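Gitside bench notes
November, entry by Irén Vincze
Filed under: Bench log / Data collection

Started 9:40, later than I wanted. Leader arm was drifting at the elbow again, recalibrated twice, second one held. Laurențiu wants the cube-to-box set finished before he touches the Zarano training config so that's all I'm doing today.

Task string unchanged: "pick up the red cube and put it in the white box". Please nobody edit it mid-set, last time we ended up with 2 spellings and the loader treated them as separate tasks.

Got through 15 episodes before lunch, kept 13. Tossed one where I fumbled the grasp and re-gripped three times, and one where the recorder started late. Re-grips: keep if it's a single clean retry, toss otherwise. Laurențiu disagrees, says the policy needs to see recoveries. Maybe. Separate set then.

Things to fix
- start pose too samey, I park the arm in the same place evry time
- cube always ends up left of the arm. need right side too, and further out
- shadows. Left half of the table goes very dark from above. Try the Bakos lamp on the other side
- cables bulge out on the right, watch them on wrist rotation

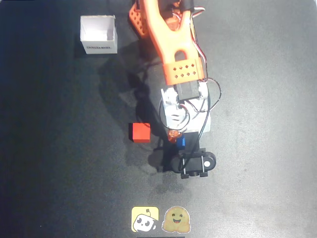
Top view, cube left, box upper left. Note arm shadow on the table.

Episode length: trim the dead time at the end, I keep holding still too long. Total in the set is roughly 1580 incl. the old Nasance ones, but I wouldnt trust those, different box.

After lunch: right side positions only. L.S. to check the joint limits on the wrist before we run the next batch.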